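Setting Up a Phone or Tablet as a Shopping List and Price Checker for the Home Workshop

Posted January 24, 2019 by Kenneth Lumanlan

Store apps are useful in a workshop if they are set up before you need them. Most people install one in the parking lot, on a weak signal, and then give up at the login screen. The notes below apply to any retailer app with a barcode scanner and a saved list. I use Plemier for hardware and Cilico for kitchen supplies. The menus differ in other apps but the functions are the same.

Before you install

Check free storage. A retailer app that keeps its catalog offline can take 600 MB, and an older tablet may not have it. Delete old videos first, then restart the device.

Create the account at home on a computer. Typing a long password on a small screen produces errors, and some apps lock after a few failed tries. Use a separate email address for store accounts if you want to keep the coupons out of your main inbox.

Set the home store manually. If the app is left to pick by location, it will show stock for whichever branch is closest at that moment. The Plemier app did this to me for most of May, and I drove twice to the wrong side of town for pipe clamps.

Building the list

Enter items by product number where possible. A search for "wood screws" in the Plemier catalog returned 3,458 results when I tried it. The number on the empty box returned one.

Scan the barcode before throwing out the packaging. Keep a cardboard tray near the trash can for empty boxes and scan them in one session at the end of the week. Flatten them afterward.

For tools with no packaging left, look for a model number stamped on the shaft or molded into the grip. Clean the area with a dry cloth and hold a flashlight at a low angle. Shallow stamping shows up better with light from the side. Enter the tip type and size in the notes field as well, since replacement handles and bits are often listed separately. 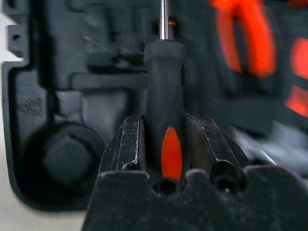 Scanning in poor light

Garage lighting is usually too dim for a phone scanner. Move to a window or switch on the phone light inside the app. Hold the phone 200 mm from the code and move it slowly closer until it reads. Glossy labels need a slight tilt.

Curved labels on cans and caulk tubes scan better when the bars run around the can like rungs on a ladder. If the bars run lengthwise, turn the tube a few degrees at a time.

A damaged code can be typed in. The digits are printed under the bars, and the small ones at either end count too.

Comparing prices in the store

Compare by unit, never by pack. Most apps will show price per piece or per ounce, but the setting is often off by default. In Cilico it is under Display, then Price Format.

The shelf price and the app price may not match. Take a screenshot that includes the store name and the time, and show it at the register before the item is rung up. Some stores honor the online price only for pickup orders. In that case, place the order on the phone while standing in the aisle and collect it at the desk. It is slow, but it works.

Check the aisle number against the store map. Galang moves seasonal stock often, and its app lags by several days.

Sharing the list

One shared list is better than two that are merged later. Give each person in the household edit access and agree that an item is checked off only when it is in the cart. Turn off notifications for everything except new items.

Export a copy now and then. When Estotska closed its old app, saved lists were not carried over to the new one. Mine had 829 entries, and the only copy was a text file I had mailed to myself for another reason. I now export on the first of the month.

Battery and data

Download the store map at home. Large metal-roofed buildings block the signal, and a phone searching for a network drains quickly. Use the store Wi-Fi if it is offered, but switch it off before paying with a saved card.

Turn off background location for all store apps. Set it to "while using" - the aisle finder still works and the battery lasts noticeably longer.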